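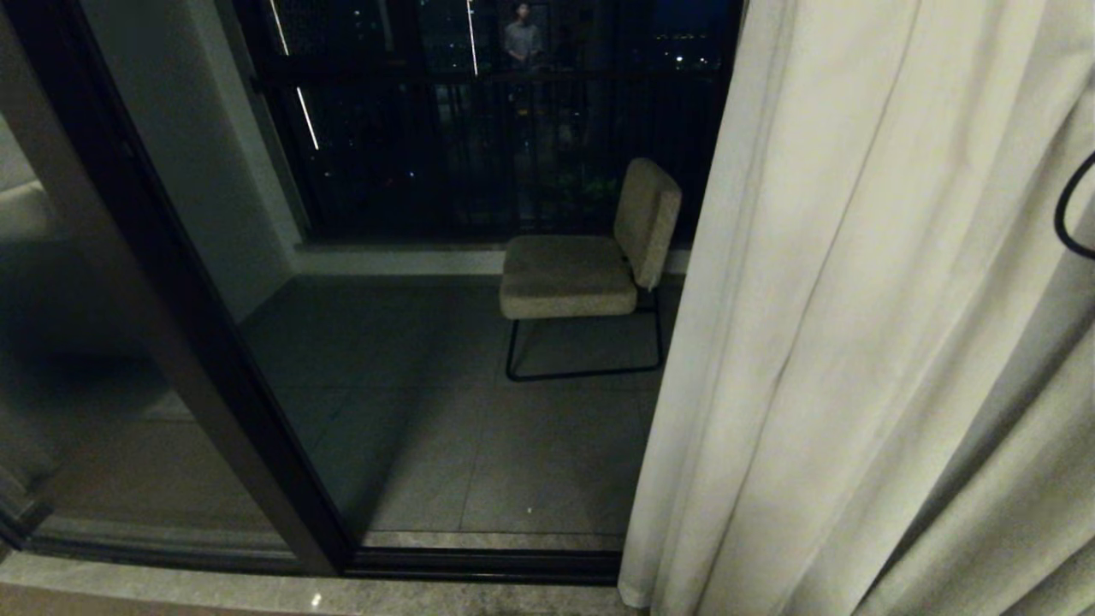

## The balcony threshold, evening run

Orkton is the household robot we keep at the Tallow apartment. It has one mobile base, two arms and a head camera, and it spends most of its working hours in the living room, with the balcony door at the far end of its range. The picture is from the head camera, looking down over the stone threshold and the door track to the tiles outside.

The rest of this page is the setup notes that go with that spot. Salvador Paiva wrote most of them, and Aurora Bragança added the night settings in November.

### Head tilt

For the doorway the head is pitched down until the threshold, the track and the legs of any furniture are in view together. We give up the ceiling to get that. The tilt is saved as preset 6. If the neck has been taken apart, run the zero routine before loading the preset, or the floor plane will come out sloped.

### Night glass

After dark the big window across the balcony is nearly black and picks up reflections from indoors. There is a person in it near the top, in a light short-sleeved shirt, and there are three thin lines of light. The depth software used to place things like these out past the railing. Aurora drew a mask over the glass, and anything inside it is now ignored for mapping. The mask has to be redrawn whenever the head preset changes.

### Track and threshold

The black track has parallel grooves, and the base is not allowed to cross them. Santeri Kiiskinen set the stop line at 283 mm on the room side. The arms may reach over it — the wheels may not. Check the line with a tape after every tire change, measuring from the near side of the track to the front of the bumper.

### Curtain

The long off-white curtain comes down to the threshold at the right-hand side of the opening. It is marked as a soft obstacle, so the base slows down near it and keeps the right arm folded. Loose thread and lint get into the front casters. Pull the caster covers, clear the axles with tweezers, and wipe them with a dry cloth. No oil.

### Chair

The upholstered chair on the tiles is used as a range target. Its thin black metal frame is harder for the sensor at night than the beige-grey fabric above it, so take the reading off the side of the backrest. Eight readings are enough. Throw out the highest and lowest and average the rest.

### Log

Base hours at last service: 1,344. Neck belt replaced, lens cleaned, preset 6 reloaded, mask redrawn. The spare belt is in the Makokha drawer with the caster covers. Next job is the left wrist cable, which Amândio Leitão has on order from Tultbridge.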